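Swapping grippers, and why I ended up with a stick
Posted in May by Shiela Cruzado

So I've been promising a gripper post since winter and kept putting it off, mostly because every time I thought I'd made up my mind, somebody handed me another one to try. I've now had three different things bolted to the end of the arm in the space of a month, and I have opinions!

Some background if you're new. My arm is a small secondhand one that I run out of the shared workshop on Mirnley Street, and what I like to do with it is tabletop stuff. Blocks, sorting, shoving things from one side to the other. I'm after a setup where I can say "put the heart next to the star" and have it go reasonably well more often than it goes badly.

First up was the Rerken two-finger. Parallel jaws, rubber pads, very normal looking. I loved it for the first evening. It closes with a nice firm little click and it's great on anything with flat sides. Cubes, no problem. Then you give it a star. The jaws land on two points, or on one point and a valley, and the block twists as they close, so now it's in the gripper at an angle you didn't plan for and everything after that is wrong. I spent ages messing with the approach angle. Bienvenido (who has the bench next to mine and much more patience) suggested softer pads, so I cut some out of foam, and that did help with the stars but made the round pieces slide out. I went back to the rubber.

Also, and this is petty, the cable comes out of the side of it right where I want to put my hand.

Next was the Stellix suction cup, on loan from Sekar Yeoh. Thank you Sekar, I will return it, I know where it is. Suction is so quick when it works. You come straight down, it grabs, you go. It was lovely on flat tops and useless on anything with a ridge or a texture, and I should have guessed that before spending a whole afternoon on it. The little pump is loud too. Cletus came over twice to ask if something was broken.

I kept a tally for both of them in the back of my notebook. 49 tries each, same starting layouts, with me resetting the blocks by hand in between. The two-finger got 21 clean placements. The suction cup got 20. I really thought one of them was going to run away with it, and I was kind of annoyed to have done all that resetting for a difference of one.

And then there's the stick. It's a plain rod on the end of the wrist with a rounded tip, and it can't pick up anything at all. Makis Kokkinos has been telling me for ages to try pushing and I'd always brushed him off, because it felt like giving up? Like, you have a whole arm, why would you use it as a pool cue. But I'm a total convert. There's no open and close to time, no air line, no pads to glue back on. Your whole world is where the tip is and which way it's going. The code I use to drive it dropped down to 736 lines once I tore out the grasp stuff, and most of what's left is the camera side.

Pushing has its own headaches, obviously. Anything you push off center will spin, and a star spins in a different way depending on whether you catch it on a point or in the dip between two. Cylinders want to wander. Tall pieces can go over if you hit them too high, so tip height matters way more than I expected, and I've ended up running it low and slow. You also need to get around behind the thing you want to push, so half of the planning is just getting there without knocking into its neighbors.

The camera question is a bit easier with the rod. With the two-finger, the jaws were always blocking my view of the one block I cared about, and I'd been looking at buying a second camera to fix that. A skinny rod hides a lot less. I'm sticking with one for now, mounted up high and looking down at a slant, and I'll spend the money on a better controller. I have my eye on the Sönmez one, though I've heard mixed things about how it handles small moves, so if you own one please tell me what it's like when you ask for just a tiny nudge.

My plan for the next few weeks is to stay with the rod and work on groups. Pulling one color away from the rest, mainly, then lining up matching shapes. I'm starting with stars, since those gave me the most grief with the other two and I'm holding a grudge. If I get a decent run of them I'll post the numbers, and the settings too if anyone wants them.
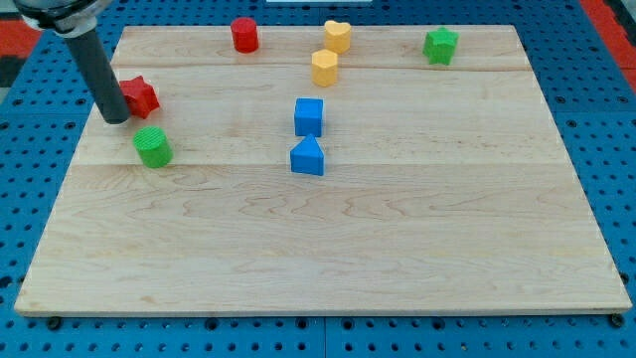

Oh, and a few of you asked about speed. I'm keeping it at the lowest setting until I trust the tip height, then I'll bump it up a notch at a time and see where the tall ones start falling over.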